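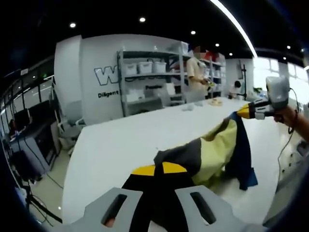 Nadlow Garment Handling Service: Questions Before You Sign

Last updated in November. We run a small rental and cleaning business for work clothes and sports jerseys, and we spent most of the fall looking at whether to pay for the Nadlow service. People in the trade keep writing to ask what we found, so the replies are collected on this page. We have no deal with Nadlow, and we paid list price for the trial.

What is Nadlow selling?

A subscription. You send clothing (or they buy it to match yours), their people handle it on a table with hand-held grippers, and the recordings are used to train a folding program for a two-armed robot. The robot itself is a separate purchase. The sales page puts the word "turnkey" over the whole thing, which I would take with some salt. You are paying for a program that may or may not fold your clothes, and then again for the machine that runs it.

Who makes the robot?

Nadlow will point you to the Zemura bench unit. The software is supposed to run on other arms, but when I asked for a customer using other arms I was sent a compatibility chart. I asked again and got the same chart with a newer logo on it. If you already own arms from another maker, get a demonstration on your own model before any money moves.

How does the recording work?

A person holds a gripper in each hand and does the job the way a pair of robot jaws would have to do it: pinch, lift, drag, lay flat. Each gripper carries a camera, so the program learns from a view close to what it will have later. You can't cheat with your thumbs or smooth a sleeve with your palm, and anyone who folds for a living will find it maddening for the first hour. I did.

Why not just film someone folding by hand?

Nadlow's answer is that hands do things jaws can't, and that the program would learn moves the robot has no way to copy. I think that's fair. I've yet to see them publish a side-by-side test, though, and it would be an easy one to run.

How many recordings do you get?

The basic plan covers 900 recordings of one garment type. That sounds like plenty until you read what counts as a type. A long-sleeve jersey and a short-sleeve jersey are two types. So are a jersey with a zipper and one without. We thought we had four types and Nadlow's intake form came back with 11. Go through your own racks before the first call, with their definitions in hand, because the quote is built on that number.

Are all 900 usable?

No. The contract says "captured," and captured includes the ones where the cloth slips out of the jaws or the operator starts over. Ask for the number kept after review and ask who does the reviewing. Our trial report gave one total and didn't break it down. When I pushed, the account manager said that failed grabs are useful too. Maybe so, but I'd like to know how many I bought.

Does it handle clothes made from several colors of cloth?

This was my main worry. Plain white towels are the favorite subject of every folding video ever made, and hardly anything we rent is plain or white. Panels in strong colors meet at seams, and a program that goes looking for an edge may settle on a seam instead. Nadlow says color-blocked clothing is fine if it's in the recordings. In our trial the robot folded the color-blocked jerseys a bit worse than the solid ones, and the usual mistake was grabbing at the chest where two colors met. Insist that your loudest pieces go into the set early. Don't let them be saved for a "phase two" that costs extra.

And dark cloth?

Weaker. Black on black loses its wrinkles to a camera, and to my eyes as well by the end of a shift. Nadlow recommends a white table and even lighting. I'd put that down as a cost if your tables are any other color.

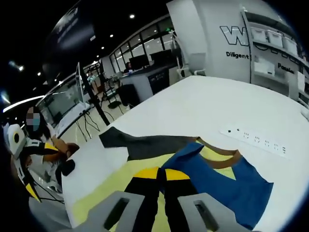 How long does the trial take from start to finish?

Plan on six weeks. Nadlow quotes four, and the recording part does fit in four, but the training and the first visit to your shop are counted separately. Ours ran to six and a half with one rescheduled visit. Nothing about that was a disaster. I just wish the brochure had said so, as we had booked the floor space and a temp for the shorter time.

What does it cost?

I won't print our quote, as they told us it was negotiated and I suspect every quote is. The structure is a setup fee, a charge per garment type, and a monthly fee for updates. The monthly fee keeps running whether or not there are updates. We had one in the first three months, and the notes for it read "general improvements."

Is there a cheaper option?

Two that I know of. Nillamico sells the hand-held grippers as a pair with its own recording software, and you do the work yourself. The grippers are decent. The software crashed on us twice in an afternoon, and the manual assumes you have an engineer down the hall. The other option is Hawthorne, which sells a plain folding machine with no learning in it at all. It does flat goods and simple shirts, it's as loud as a truck, and it has a printed parts list. If most of what you fold is sheets and tees, go look at the Hawthorne first.

How fast is the robot once it's trained?

Slow. Some 15 jerseys an hour on our bench, on a good afternoon, with a person close by to fix the ones it gave up on. Our slowest new hire beats that before lunch. Nadlow's reply is that the robot can run overnight. It can, provided that someone has loaded the bin so the pieces don't come out in a knot, and provided you're happy to find the thing paused at 2 a.m. with a sleeve in its jaws. Ours did that on the second night and sat there until we opened.

Can it pick clothes out of a pile?

The brochure says "from bin to stack." What we saw was better described as from table to stack. With a single piece dropped on the table in a heap, it did a respectable job of finding a corner and opening it out. From a full bin it pulled two at a time often enough that we stopped trying. There's a newer release that is meant to help with this, and I'd want to see it on your bin with your clothes.

What about zippers, snaps, and drawstrings?

Zippers are all right if closed. Snaps made no difference that I could see. Drawstrings are trouble and we took them off the list. Velcro was never offered and I didn't ask.

Do the grippers damage the cloth?

I was ready to complain about this and I can't. We checked the trial jerseys under the inspection lamp and found nothing we could blame on the jaws. Thin mesh wasn't part of our trial, so I can't speak for it — ask for a test on a piece you don't mind losing.

Who owns the recordings?

Read this section of the contract twice. In the version we were given, Nadlow owns the recordings and you get a license to the program trained on them. Your clothes therefore help train the program your competitor rents next year. There's a clause that keeps your set private, and it costs more. We were told at first that no such clause existed, and then it turned up in the second draft after our lawyer used the word "exclusive."

Can we send our own staff to do the recording?

They'll allow it, with a half-day of training. I'd recommend it if you can spare two people. Our staff fold a jersey sleeves-in and then in thirds, the way the customer's lockers want it, and Nadlow's operators had learned some other fold. The first batch had to be redone for that reason, and there was a short, unpleasant email exchange over who would pay. Put your fold in writing, with photos of each step, and attach it to the order.

How much space does the robot need?

More than the spec sheet suggests. The bench itself is modest. Then you need room for the loading bin, the finished stack, the control cabinet, and a person to walk all the way around it. We lost a whole folding station to it and part of the aisle.

What support do you get?

Phone support in business hours, and good people when you reach them. Remote fixes were quick. A visit took nine days to arrange. Overnight support is an add-on, which is a bit rich for a product sold on running overnight.

Did you sign?

We didn't, at least for this year. We've asked for a second trial with the newer release, loaded from our own bins, with a count of kept recordings in the report and our fold written into the order. Nadlow has agreed to the first two and is "looking into" the rest. The page will be updated when there's something to add.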